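Torvik Planet Bench Top with Yellow Tray and Phillips Screwdriver

Burkside Shop > Bench and Craft > Used Tops
Item 757
$220 for the set, local pickup preferred
Listed 4 Jul 2025

I've had a soft spot for this bench top from the moment it came into the shop, and I'm a little sad to be listing it (my wallet is less sad). It's a pale, off-white work surface with a big mint-green planet on it, ring and all, like Saturn wandered off and landed on a workbench. There are pink flowers sprouting from the top of the planet. I mean, come on! Most bench tops I sell are gray or brown and look like they belong in a tax office.

The set is the top, one bright yellow tray and one Phillips screwdriver. I use mine for small repairs: battery doors, loose hinges, toys that have stopped singing, eyeglass cases, that kind of thing. It would do fine for crafts too, or for a kid's first tool corner if you're going to be in the room with them.

Let me talk about the surface first, as that's what people write to me about. It's a used top and it has been used. You'll find dark specks, scuffs and gray smudges, and some of the design has washed out in places. On the planet there are faint cracks and white smudges across the color. I like it this way, it feels like a bench that has a life. If you want spotless, please buy new and we'll both be happier.

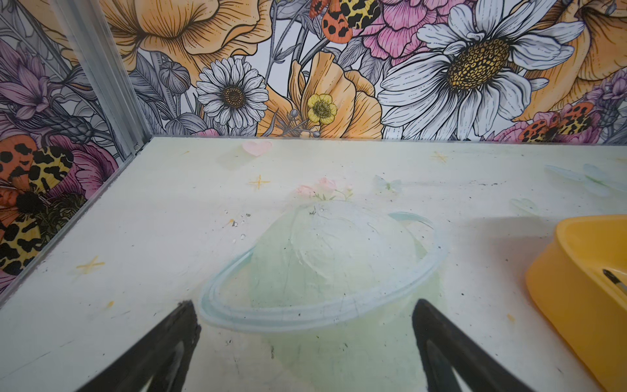
One buyer who took a similar set from me in February wrote back that the planet had ended up being the parking spot for whatever was being fixed, and that the kids in the house now say "put it on the planet" when something breaks. Another told me the pale background made dropped screws so much easier to spot than on their old dark bench, and asked if I could find a second one for the garage. (I'm looking. I promise I'm looking.)

I do the same thing with the planet, by the way. Whatever I'm working on goes in the middle, the tray goes off to the right, and the screwdriver goes back in the tray the second I put it down. That last part took me years to learn. I used to own a truly silly number of screwdrivers and could never find one of them.

So, the tray. It's yellow plastic, long with rounded corners, and it has a proper raised rim all the way along so stuff stays put when you bump it. And I do bump it! The inside is smooth and has a slight gloss to it, so dust and crumbs tip right out over the trash can. I wipe mine with a damp rag and a drop of dish soap and that's the whole cleaning routine. The yellow is loud. I've seen it described as "cheerful" and also as "a lot," and I think both people had a point. 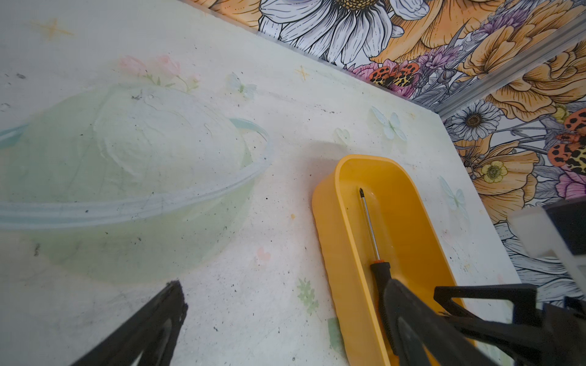
I'd also say keep the tray for the tool you're using and maybe one little cup of screws, and stop there. Once it fills up with rubber bands and dead batteries you're back to digging around, and then you may as well have a drawer. I keep a jam jar on the shelf for the odds and ends, and it gets emptied when the lid won't close.

The screwdriver is a plain Phillips with a long, thin silver shaft, a dark tip and a black handle with a band of orange at the collar. No ratchet, no swappable bits, no flashlight in the end. I like the long shaft for getting down into battery compartments and deep screw holes where a stubby one leaves you scraping your knuckles on the case. The orange band is a nice touch as well, it catches my eye when the tool has rolled up against something black.

A quick word on size. The top is 40 inches wide and 24 inches deep, so measure your table before you fall in love. It sits flat on anything level. I put a piece of thin rubber shelf liner under mine and it hasn't crept an inch, even when I'm leaning on it and saying rude things to a stripped screw.

And the butterflies! I nearly forgot the butterflies, and they're half the reason I bought the thing. They're pale and soft looking with little green bodies, very gentle next to all that yellow plastic. My own plan was to have a very serious repair bench and now I have butterflies on it, and I'm not going back.
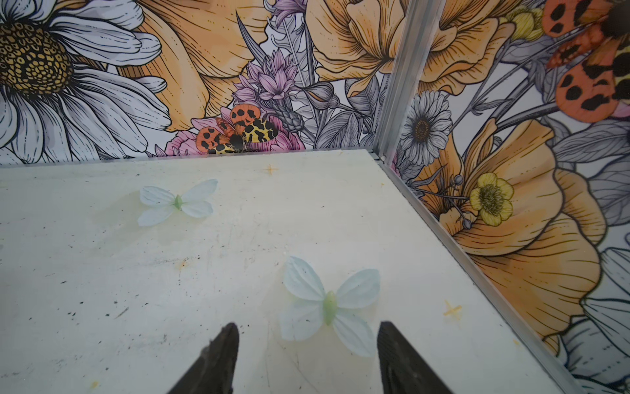
Can I sand out the scuffs and smudges myself?

I'd leave the sandpaper in the drawer. Even a fine 220 grit will take the color off along with the dirt, and then you've got a bald patch in the middle of your planet. Try a soft cloth and warm soapy water first, then a white eraser on the stubborn gray marks, with a light hand anywhere near the design. Skip the bleach and skip anything that smells like a nail salon.

A few habits that have kept my own setup going, for whatever they're worth to you. I brush the crumbs off before I start. Glue jobs happen on a sheet of newspaper, always, after an episode I won't go into. Hot stuff stays off it completely, so no soldering iron and no coffee mug straight from the microwave. When a screw comes out I set it down in the same direction it came from, top left screw at top left and so on, and with a light surface under it I can see the whole layout at a glance. It's a really simple trick and it saves me so much muttering when the thing goes back together.

If you're setting it up for a left-handed person, just swap the tray to the other side. The planet will be partly covered, sadly, but the work comes first. And give the screwdriver some open table now and then when you're in the middle of a job with a lot of screws, reaching over the rim of the tray every few seconds gets old fast.

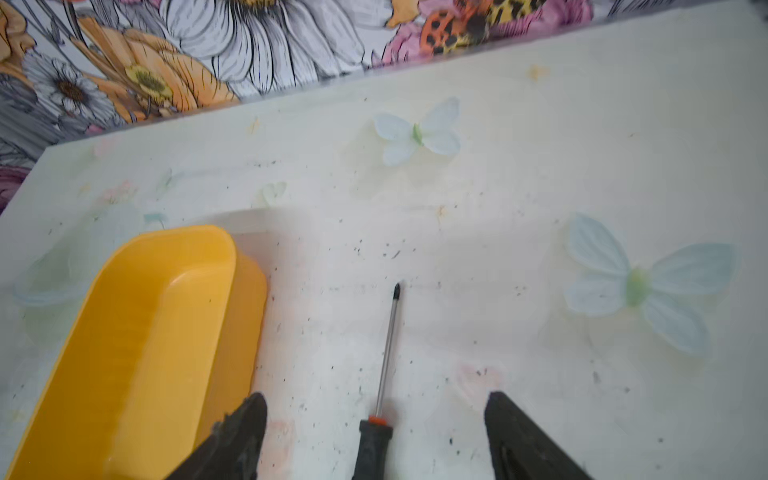
Pickup, shipping and returns

Pickup from the Burkside counter is free and I'll help you carry it to the car. Bring a blanket to lay under it. I can ship it too, but at this size it costs more than I'd like, so send me your zip code first and I'll get you a real quote before you pay anything.

The tray and screwdriver go with the top and I'm not splitting the set, so please don't ask for just the tray (people do love that tray). If you get it home and it doesn't fit your table, bring it back in the same shape you got it and I'll refund you at the counter. Shipped sets can come back too, with return postage on you.

To hold it, send a message with the item number and a time you can come by.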